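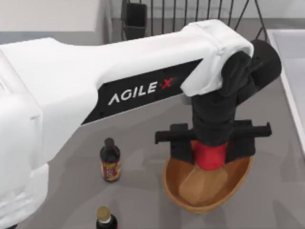

Skolik Fabric Arm Cover, two-arm set

Sold by Hultomgate as a padded sleeve for tabletop arms. White for the shoulder and elbow, matte black for the wrist. The maker says it fits "like a second skin." It doesn't. Expect creases at the elbow, and check that they stay clear of the joint before you run at full speed.

Fitting: power off, arm parked. Wrist piece goes on first, then elbow, then shoulder. The leaflet allows 15 minutes per arm. We took over 2 hours for the pair.

Care: the listing says washable and gives no temperature. We would wash cold and hang it up. Leave the gripper rail and fingers bare, and wipe those by hand after any food work.

Warranty: 6 months, seams excluded. Seams are what we would worry about.

Comments (2)

Lacroix_cell: Same elbow bunching on ours. Pulling it tighter just moved the fold down to the wrist.

benchnotes: Does the Claltadero sleeve fit any better? It costs less and the photos look identical.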